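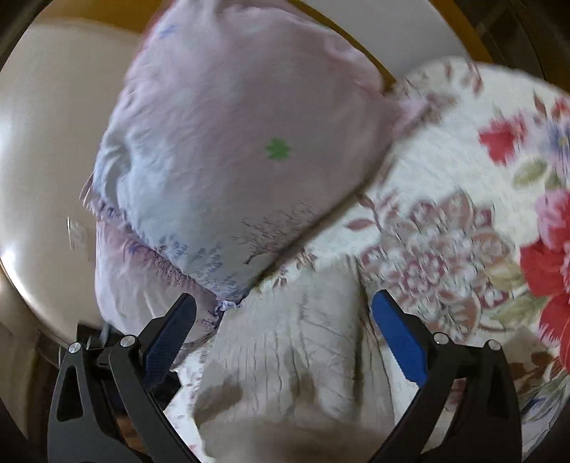 Finger pads decide more about a bedding grip than the jaws behind them. Before changing a linkage or ordering a stiffer spring, change the pad and repeat the same pick. The two common surfaces are a dotted, textured pad and a smoother, wider one. With a navy dotted pad on the left finger and a bright blue smooth one on the right, both surfaces meet the same crumpled white cloth in one close. Thin cotton tends to stay with the dotted side when the fingers open, and a ruffle or frill may catch on it.

Setting up the comparison

Use bedding of more than one thickness. A pillow cover, a flat sheet and a quilt make a fair spread. Wash new cotton once before testing, as the factory finish makes it slippery and flatters the textured pad.

Wipe both pads with a damp cloth and let them dry. Lint builds up quickly on any dotted surface. Check the pivot screws for play at the same time.

Close on the cloth, lift to a fixed height, hold, release. We use a height of 300 mm and a hold of 2000 ms, set on the Zitis controller so that the person holding the tool does not have to judge it. Repeat 32 times per fabric, then swap the pads left to right and run the set again. A difference that moves with the pad belongs to the pad. A difference that stays on one side belongs to the linkage.

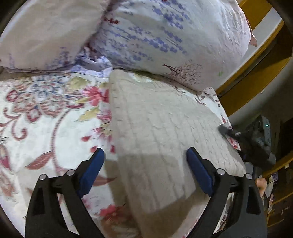

Dilinov Workshop – Soft Goods Handling Group
Tips page, kept by Valentin Pîrvu

Quilted blankets

A quilted blanket is easier to pinch than a sheet but harder to place. The stitched channels give the pads an edge to close on. Approach across the channels, with the jaws fully open, and press down slightly before closing. Along the channels the pads slide until they meet a pucker.

The folded hem is the best first target. On a beige blanket over a floral sheet the border is also easy for the camera to find. A cream quilt on a cream sheet is not, and needs a side light.

Sheets

Push the pads together along the surface to raise a fold, then close. Do not start on flat, tight cloth. If the sheet is tucked in, free one side first or the reading will include the mattress.

Pillows

Take the cover by a corner. A full pillow gripped across the middle springs out of narrow pads. Wide pads hold it better, at the cost of reach into creases.

Camera settings

Blur is the usual reason for a discarded run. We set the shutter to 1/200 s and add light before raising the gain. Patterned cloth shows blur sooner than plain cloth, so check a printed flower for streaks before starting a long set.

Pads tried so far

Guimarães dotted: good on sheets, slow to release, needs cleaning after each set.
Allulari smooth: clean release, slips on thin cotton – acceptable on quilts.
Allulari smooth, wide: as above, better on pillows. Second set still to be run with the pads swapped.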